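Tukell will take old computers at the depot from May, and the free bin at Roman Street goes away

Residents of Tukell who have an old computer in the garage will have a new place to bring it. From May the town depot will accept desktop computers, screens, printers and small household electronics on every day it is open, and the blue collection bin behind the Roman Street arena will be removed. The town council approved the change this month after a discussion that lasted much longer than it was planned.

Until now there were two possibilities. A resident could put smaller things in the bin at the arena, or could drive 60 kilometres to the regional transfer station, where Camska, the company which holds the waste contract for the district, runs a proper electronics counter. The bin was made for phones, cables and toasters. In practice, people left everything beside it, also in winter, and the snowplough driver had to go around televisions in the parking lot.

The new arrangement has a price. A household may bring up to 30 kilograms in one visit without paying. Above this weight the fee is eight dollars for each visit, and it is the same if the load is a little too heavy or a full pickup truck. Businesses, schools and landlords are not included and must continue to make their own arrangement with Camska.

It was the fee which brought people to the council chamber. Several of them said that any charge, even a small one, would send old equipment to the ditch along the quarry road, where mattresses and tires already appear each spring after the snow melts. Others answered that the people who throw things in the ditch were doing it also when the bin was free.
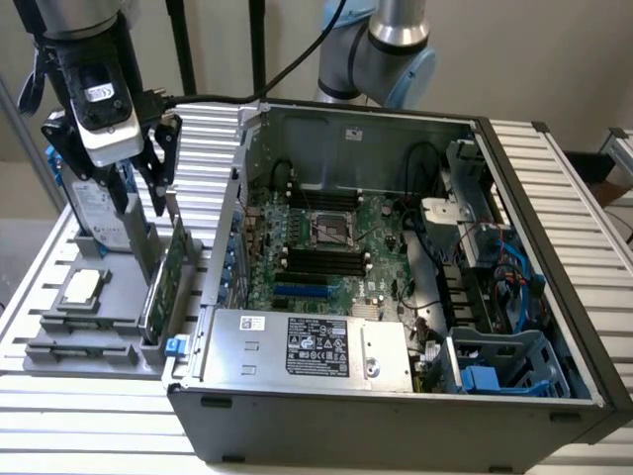
Nahuel Leiva told the council that he had nothing against the eight dollars but did not understand why the weight limit was so low, when a family which clears out the house of a parent can fill a trailer in one morning. He asked that such families should receive one free visit without limit, and that a note from the funeral home or the lawyer should be enough as a proof. He added that in this situation nobody has the patience to come back with a second load, and that the last thing a person wants is to discuss kilograms at a gate.

The proposal was received well, and council asked the depot to prepare a simple form for it. The form will not be ready for the opening. In the meantime residents in this situation should telephone the depot before they come, and the staff may accept the load at their own judgement.

A second question was the data. Many old computers still have the hard drive inside, with tax returns, family photographs and passwords that the owner forgot long ago. At the arena bin there was no protection at all, and last autumn a resident found that her late husband's computer had been taken out of the bin in the night. What happened to it is not known.

At the depot the electronics will be kept in a locked container until Camska picks them up. The town does not offer to erase anything. According to the notice which will be sent with the next water bill, the owner is responsible for removing personal files before the visit. For people who do not know how to do this, the library will lend a small set of screwdrivers and a printed instruction, and the drive can then be kept at home or broken by a method that the owner prefers.

In a desktop computer this work is usually not difficult. In many of the office models made in the last years the side panel comes off, and the drive sits in a plastic carrier with a latch that can be opened with the fingers.
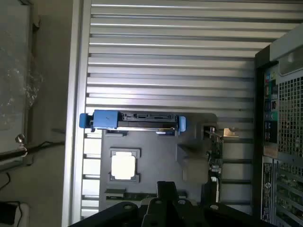
With a laptop it is harder, and the library advises to ask for help before opening one, above all when the battery looks swollen. A swollen battery should not be pierced, pressed or put in a bag with other things. The depot will have a metal drum with sand for such batteries, and they must be given in the hand to the staff and not placed on the counter.

Lăcrămioara Munteanu, speaking in the part of the meeting that is open to the public, wished to know why the town speaks only about throwing away. Many computers that come out of offices after a few years are still good enough for homework, for letters and for video calls with grandchildren, she said, and in her street there are families with no computer other than a telephone. She asked if the depot could put the better machines on one side.

The answer was yes, but not by the town alone. Asar, the reuse program that already collects furniture and bicycles in the district, will have a shelf in the depot, and its people may come to choose what they want before the Camska truck arrives. Whatever is not chosen goes to the truck. A resident who gives a computer can say at the gate that it is for Asar or that it is only for recycling, and a sticker will be put on it. If a person says nothing, it is treated as recycling. Council considered the opposite rule but found that the owner should decide clearly — above all when there may be private papers in it, so to speak.

Computers given by Asar will be without cost to the household that receives them. There is a waiting list, and a request can be left at the library desk or at the school office. The program does not promise a date. It asks donors to bring also the power cable, the keyboard and the mouse, if they still have them, as these small parts are what is missing most often.

Money for the change comes from the existing depot budget. The container, the scale and the sign cost more than was expected, and the council approved an additional 800 dollars for a light over the gate, which several residents had requested already for other reasons. In December it is dark there before the depot closes, and the ground between the gate and the scrap metal pile is not even.

There was also a shorter discussion about the arena. The hockey parents would like to have the place of the bin back as parking, while the town crew would prefer to keep it free for snow. No decision was taken. The bin itself belongs to Camska and will be taken away by the company in the first part of May. After this, nothing should be left at the site, and the bylaw officer may give a fine to a person who does it.

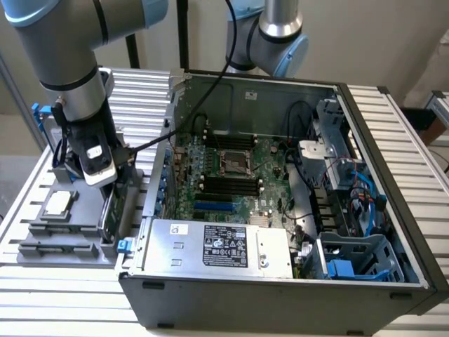
Page last changed: 25 April 2019

What the depot will accept: desktop and laptop computers, screens, keyboards and mice, printers and scanners, telephones, radios, cameras, game consoles, cables and chargers, and kitchen appliances small enough to be carried by one person.

What it will not accept with electronics: fridges and freezers, air conditioners, smoke detectors, fluorescent tubes, and anything that leaks. Fridges and freezers are still collected at the curb by appointment. Smoke detectors and tubes go to the household hazardous waste day in the autumn, and the place for it will be announced in the summer newsletter.

Ink and toner cartridges should be taken out of the printer before the visit. They can be left in the box beside the library entrance, as until now.

Opening hours of the depot stay the same. Drivers with a trailer are asked to use the lower entrance, as there is no room to turn at the upper one when another vehicle is on the scale. Residents must show something with a Tukell address, for example a driver's licence or a water bill. People from the cottages on the north shore pay their taxes to the district and not to the town, and for the moment they must continue to use the transfer station. Council will write to the district about them.

A correction to our earlier report: we wrote that the fee would be paid only in cash. The depot will also take debit cards, but no cheques.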